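Paper marbling, workshop notes, July

Third go at the size today. Yesterday's batch sat overnight with the lid half off and had a skin on it by morning, so I skimmed it twice with newspaper strips and it was still dragging. Threw it out in the end (sorry Tsion, I know you'd carried all that water up). New batch is 7 g of carrageenan to the litre, blended hard and left covered till after lunch. Much better! The ink drops opened right out and stopped where I wanted them to.

Alum next. Mahmoud reckons we're putting too much on and that's why the Meireles paper goes crackly at the corners. I tried three sheets with his weaker mix and two came out lovely, but the third shed half its blue in the rinse tray, so I'm not convinced yet. Might be the sponge. I'll do it again with a clean one before anyone rewrites the recipe card.

Colours: the slate is nearly there. It wants one drop more black and far less gall, because the pale lines were spreading so wide they ate the ground. What I'm after is thin wandering veins on a dark blue-grey, quiet enough that you could put a title on top of it — the Brisau job is 41 covers and they all have to sit together on one shelf.

Pale veins on slate, more or less the look, in the first one:
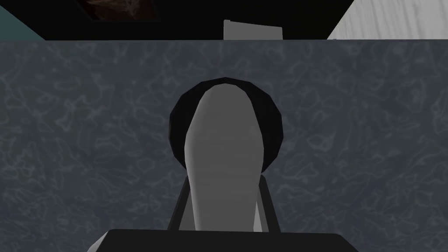
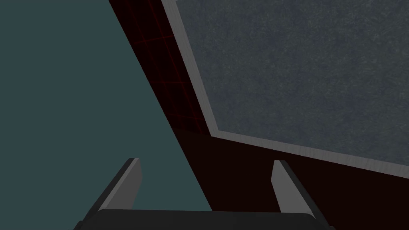
Sheets hung so far: 224, of which 191 are good enough to trim. The rest can go to Radwa for box linings, she's been asking. Combs need a proper wash, the fine one has gunk between the pins again and it's leaving a double track down the left side.

Still to do: order more ox gall, find the long tray, ask Ashraf if the drying lines can stay up over the weekend.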